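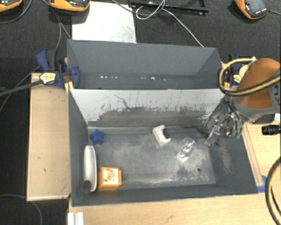
Bin picking corner, front bin with five items in, gripper going down the right-hand wall

New gripper on the two-bin setup – first impressions

tarn_otter
Finally got the Povex two-finger on the arm and I'm having a lovely time with it! I've been running it against our old Haugland suction cup, same controller, same overhead camera, same items. 40 picks each so far. Povex missed 9, Haugland missed 17. The white bracket-shaped piece is where the fingers win hands down, as the cup has hardly any flat surface to seal on. The blue star is good fun too. It goes in from almost any angle.

millrace77
Nice! How does it do on the clear goblet? Ours never gets past the camera. The depth comes back full of holes and the planner thinks it's looking at bare floor.

tarn_otter
Same trouble – most of the 9 were the goblet. When I type the pose in by hand the fingers hold it fine, so I'm blaming the camera.

Bredosier_fan
I'd be careful calling it a win for fingers. Boxes are what most people pick, and a cup will beat any two-finger on a box like that orange one. Your item set flatters the Povex.

tarn_otter
Fair point on boxes, the cup didn't miss a single one. But I don't only pick boxes :)

pegboard
Disagree with Bredosier_fan a bit. Against a wall I'd take slim fingers every time. Our cup body is so fat it hits the side before it gets near anything in the corner.

Bredosier_fan
Get a longer stem, then. They cost next to nothing.

pegboard
Tried it, and it wobbles at any decent speed.

millrace77
What's your clearance on the side walls? And are the bins clamped? Ours used to creep every time we touched one.

tarn_otter
Clamped both sides where the two bins meet. Clearance is set tight, and I slow right down for the last bit of the descent. Mind the cable loop if you copy this – give it more slack than you think for the wrist turns.

quillfeather
We ran 707 picks with the same Povex at the Barcombe meet-up in June and the finger pads were the first thing to go. Worth ordering spares now.

tarn_otter
Ooh, thanks, will do. Swapping the cup back on this Friday for another 40, with more boxes in the mix to keep Bredosier_fan happy.

Bredosier_fan
Much obliged. Post the misses by item please, totals hide too much.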